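Workshop notebook, bench 3
Wednesday, late shift

Better day than I had any right to expect! The arm ran the peg blocks through the afternoon and I only got up from the desk twice, once for tea and once to let Leobardo in with the new shelving.

Where we're up to, for anyone picking this up after me. The blocks stand in for the Clenlow sample holders until the real ones are released to us. Same idea: a tall body with a peg on the bottom that has to end up seated in a round socket. On the line at Ocampo that job is done by hand, 560 holders on a normal shift, split between Yolanda Toledo and whoever is rostered with her. It's the part of the day everybody complains about. Yolanda timed herself in May and got 9 seconds a holder when fresh and a fair bit more by the end, and her wrist knows all about it.

So the aim is to give the seating to the arm and leave the checking with people. Yolanda is keen. Abundio was less keen and said so at the morning meeting, which I was glad of, as his questions were better than the ones on our own sheet. Who clears a jam? Does the person clearing it lose their count? What happens to the casuals who only ever get put on seating? I could answer the first one (either operator, stop button first, then the gate). The other two have gone to Edivaldo in writing and I've put my name beside them so they don't drift.

Back to the bench. Grip first. I dropped the closing force a notch from yesterday's setting and had fewer blocks twisting in the fingers. The black pads still need a wipe before each run – I've added it to the start sheet.
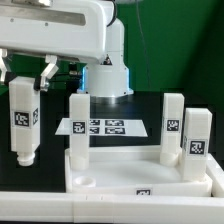
Assembly Automation Group, Soltotex
With a block up in the fingers you get a good look at the peg and its ridged collar, and that collar is where my trouble has been. If the block comes down a touch off square, the collar rides on the ring of the socket and the arm thinks it has arrived. I had the approach height too low. Raised it, slowed the last bit of travel, and the whole thing became much more polite.

The front left socket is my favourite for testing and also the most annoying. The tray wall is close on two sides, so there isn't much room to come in at an angle. The other positions forgive a lot more. If you want to know whether a change has really helped, try it at front left and don't be charmed by the rest.

Markers: every block has its black and white squares, and the tray has one on its front wall. Yareli Galindo wrote the new bit of code that reads a second face on the block when the front one is hard to see, and it's brilliant. Before that, one block standing in front of another was enough to stall a cycle. Now it mostly sorts itself out. Colour of the light over the bench still matters more than I'd like. Leave the window blind down.

Tally for the day: 104 cycles, 2 stops. First stop was the collar problem, before I changed the height. Second was me leaning on the bench. Please don't lean on the bench.

Yolanda came by at the end of her shift and ran a few cycles from the panel herself. She had the hang of it in no time, then told me the stop message is useless because it gives a number and not a position. Quite right. If she's going to be the one walking over to it, it should say "front left" or "back right" in plain words. She also wants the panel moved so she can see the tray while she's standing at it. Abundio had a go after her and asked for a slower speed to train people on – a great idea, and easy to add.

To do:
Plain-word stop messages (me, with Yareli)
Training speed on the panel (me)
Ask Peltitero for a longer panel cable
Chase Edivaldo about the casuals' roster
Repeat front left on its own, new height, before touching anything else

Arm parked and powered down at ten to six. Pads wiped. Spare blocks are in the grey drawer under the vice.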